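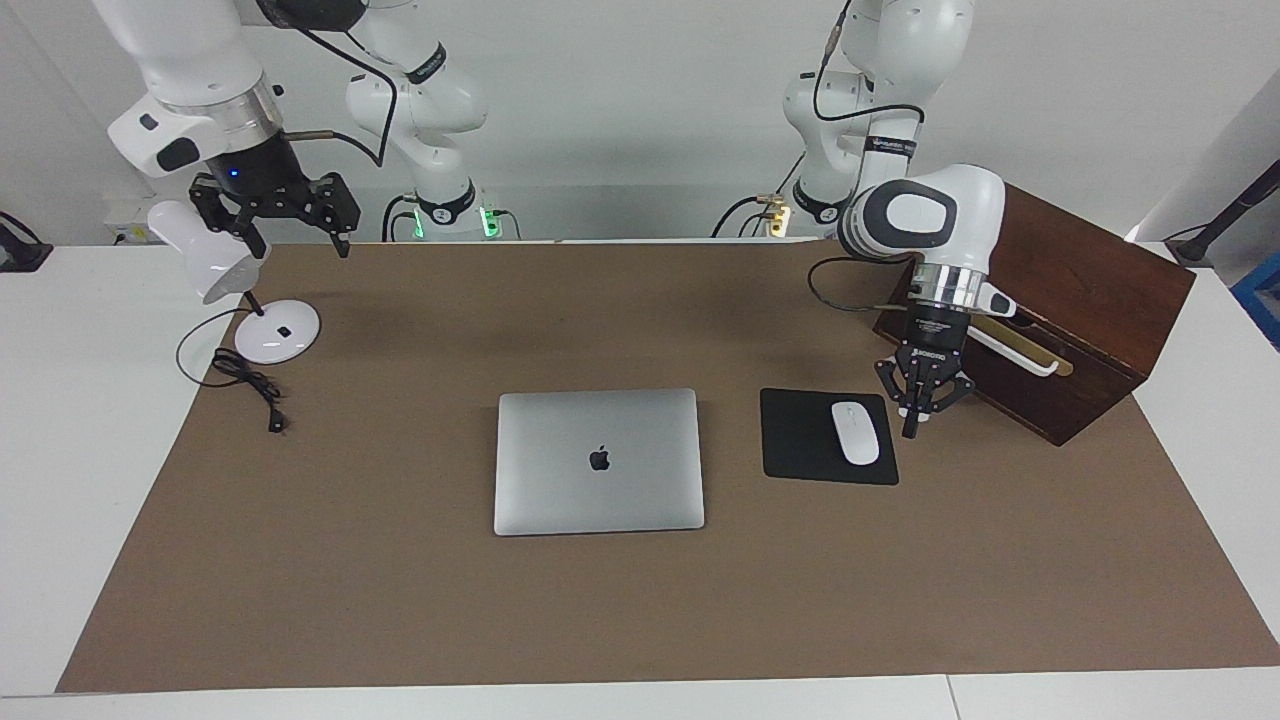
Palano Institute adopts new bench rules for two-armed robots

Aug 3, 2020

The Palano Institute has adopted a revised set of working rules for table-mounted robots with two arms. The rules take effect today at the Warkonwood site and will apply at the Georgiev building from January. They replace guidance that was written for single-arm equipment and had been amended several times.

The new document, titled Bench Practice for Paired Arms, runs to 26 pages and contains 53 numbered rules. It covers table layout, cable routing, the handling of everyday objects and the keeping of records. It does not change the Institute's existing requirements on electrical inspection or fire safety, which remain in force and take priority where the two overlap.

A main concern of the revision is the area that both arms can reach. Under the earlier guidance, each arm was assessed separately, and the space between them was left to the judgment of the person at the controls. The new rules treat this space as a zone of its own. Operators must set a speed limit for it before a session begins, and only one arm may enter it at a time unless the task sheet states otherwise.

The rules also address household and office objects used in manipulation tasks. Lamps, computers, boxes with handles and similar items are now classed as task objects and must be listed on the session sheet. Corded items are to be unplugged before they are placed within reach of either arm, and the full length of the cord, including the plug, must lie on the work surface. A cord may not hang over the front edge of the table. Portable computers are to be powered down and closed unless opening or using them is part of the task.

Work surfaces must be covered with a plain mat that lies flat and is replaced when torn or creased. Equipment that is not part of the task should be kept off the mat. Cables running along an arm must have enough slack for the full range of motion – but no loop may hang low enough to catch on a task object or on the opposite gripper. This check is to be made with both arms moved slowly through their planned positions.

Where the two arms carry different grippers, the session sheet must name the type fitted on each side. Grip force limits are to be set separately and may not be copied from one side to the other. The Institute said this rule was added after a review of session records found that limits were often entered once and applied to both arms.

The review was carried out by the Falter program, the Institute's internal office for laboratory practice. It examined 1046 session records from the Warkonwood site. Most of the incidents noted were minor and involved objects tipped over or dragged by their cords. No injuries were recorded in the period under review.

Staff and visiting researchers who operate two-armed equipment at Warkonwood must complete a short briefing before their next booked session. The briefing takes about 11 minutes and is followed by a supervised bench check. Those who hold a current single-arm permit do not need to reapply, but the permit will not be valid for paired arms until the briefing has been logged.

Printed copies of the rules will be kept at each bench. Requests for exceptions should be sent in writing to the Falter program office before the session is booked – exceptions will not be granted on the day of use. Comments on the text will be accepted until the rules take effect at the Georgiev building.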